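## 4. What went wrong with the spoon

By this point in the project I was feeling pretty good about scooping. The Kotance policy had learned to pick up a spoon, dig into a heap of pumpkin seeds and tip them out somewhere else, and it did this well enough that Imre Szűcs had started planning the next task. Then on a Saturday the arm pushed a spoon down into the seeds and kept pushing. I had my hand on the stop button and still let it go on longer than I should have, mostly out of plain disbelief. The force limit was set to 20 newtons. I'd set it myself that morning!

No one was hurt and the arm was fine. The container was not (a corner split, and we swept up seeds for a while). What bothered us was that the log said everything was normal. Our safety monitor, which we call Rasgate, sat there through the whole push reporting forces well under the limit, and it only tripped after I'd pressed the button, on the jolt of the arm stopping. So this section is about Rasgate, and only a little about the policy, which did a dumb thing of the sort that learned policies do and that a monitor is there to catch.

I should say how we work, as some of it matters later. Operators run episodes back to back at our site in Warkau. Between episodes they put the seeds back, set the tools where they want them and start the next run from the keyboard. Tools vary on purpose, and so does the clutter. We never wrote down a fixed layout, and I still think that was the right call for the policy, but it meant that when Kwadwo Sulemana and I sat down to rebuild the bad episode we had to work out from the recordings where things had been.

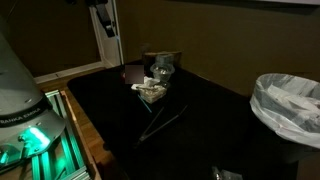 ### 4.1 How Rasgate decides that a push is too hard

Rasgate takes the estimated force at the wrist, subtracts a resting value, smooths what's left and compares it to the limit. The resting value is there to remove the weight of whatever the gripper is holding, plus the slow drift you get as the joints warm up over a session. If you skip that step the monitor trips all day long on nothing, operators get annoyed, and somebody raises the limit. We'd been down that road with an earlier version.

In the version we were running, the resting value was refreshed at two moments: at the start of every episode, and again shortly after the gripper closed on a tool. The second refresh was my idea. A spoon weighs very little, but heavier tools were coming and I wanted to be ready for them. The code waited until the gripper width stopped changing, averaged the force for nearly 50 milliseconds, and called that average zero.

You may already see the problem. I didn't, and I wrote it.

If the spoon is lying on top of the seeds when the gripper closes, and the arm has come down a bit too far, then the arm is already leaning on something. The average picks up the lean. Rasgate calls it zero, and from then on the arm can add the full limit on top of a push that no longer shows up in the numbers. It gets worse if the policy opens its grip a little and closes again, which ours does quite a lot when it's unsure. Each time it closed, the code saw a fresh grasp and took a fresh zero. The arm leaned, we zeroed, it leaned harder, we zeroed again.

In the bad episode this happened four times in a row. None of the four pushes would have tripped the limit by itself. Stacked up, they went way past it.
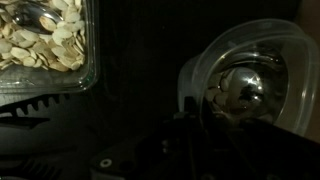

**FAILURE TYPE A: Zeroing under load**

We gave this one its own label because it turned out to be separate from everything else in our fault list. It has nothing to do with perception, and the policy can be doing something quite reasonable at each single step. Grasping a spoon that rests on loose seeds is awkward. The heap gives way under the fingers, the spoon tilts, the policy regrasps. From the outside it looks like fussing, and I'd watched that fussing for weeks and thought it was sort of cute.

Kwadwo went looking for the same pattern in older data. He took 90 recorded scooping episodes, all of which Rasgate had passed as clean, and replayed the raw force signal through Vass, our offline log tool, with the resting value frozen at the start of each episode. Freezing it isn't perfect (the weight of the spoon now counts as force), but a spoon is light enough that we were happy to live with the error.

Five of them went over the limit. I'd have guessed none. In each of the five, the extra force came in after at least one regrasp, and in each the monitor's own signal looked flat and boring. Two were episodes I had shown to visitors as good examples, which stung a bit.

We also looked at whether the operators could have noticed. I don't think it's fair to expect that. The arms move slowly in this task, the tabletop doesn't visibly bend, and a hard push into a heap of seeds looks a great deal like a soft one until something breaks. Imre was standing right beside me on the Saturday and says he thought the arm had simply paused to think.

### 4.2 Rebuilding the episode

We tried to make the fault happen on purpose, with the speed turned down and a much lower limit set in the arm's own controller as a second guard. I can't stress that second guard enough. It belonged there from day one, and we had left it wide open because Rasgate was supposed to be the careful one.

Placing the spoon flat on the table and letting the policy grasp it gave us nothing at all, try after try. The policy closes on the handle, lifts, and the zero is taken in free air. With the spoon on the heap we got a bad zero quickly. With the handle leaning on the wall of the container we got bad zeros too, though these were mostly sideways ones, and sideways errors don't stack up in the same way since the arm tends to slip off.

One thing that slowed us down was that our recordings come from several cameras, and the wrist views don't tell you much about how hard the arm is leaning. The wider views helped more with figuring out where everything stood at a given moment, including which parts of the table each arm had room to reach.

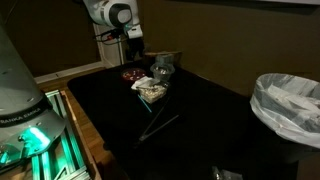

**Figure 5.** The work area, with both arms and the cloth-covered table.

Having two arms at the station added a wrinkle we hadn't thought of. Rasgate runs one copy per arm, and each copy can halt only its own arm. During the rebuild we halted one and the other carried on with its own motion, quite unbothered. Nothing came of it, but I didn't enjoy seeing it. A fault on either side now halts both.

### 4.3 What we changed

The fix for the main fault is short, and I'm slightly embarrassed by how short. The resting value is now taken once, at the start of an episode, with the gripper open and the arm parked clear of the table. When a tool is grasped, we add its known weight from a small table that the operators keep up to date. No more measuring it on the fly. If a tool isn't in the table, the episode doesn't start.

We also put a cap on the total correction, so that even if someone (me) has another clever idea about refreshing the zero, it can't wander far. And the limit in the arm's controller is now set just above Rasgate's own and gets checked at startup.

Regrasping itself we left alone. Imre wanted to penalize it in training and I talked him out of it, at least for now. A policy that lets go and tries again seems healthy to me, and I'd much prefer a monitor that can cope with it. He may yet win that argument. On loose material like seeds the regrasps do cost time, and some of them achieve very little.
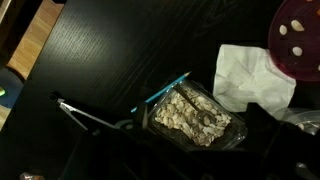
**Why not just take a new zero whenever the arm is standing still?**

Standing still and being free of contact are two separate things, and the wrist force alone can't tell them apart. An arm pressing on a container at a steady force is perfectly still. You would need some other proof that nothing is being touched, such as a known parked position, and that's the one we ended up using.

We reran the recorded episodes through the new version, and it flags the same five that Kwadwo found, plus the Saturday one. It trips during the second push there, well before the container would have split. Live runs since December have given us a few false alarms, all with tools whose weight had been typed in wrong, and we're still deciding whether the weight table should be checked by lifting each tool once before a session.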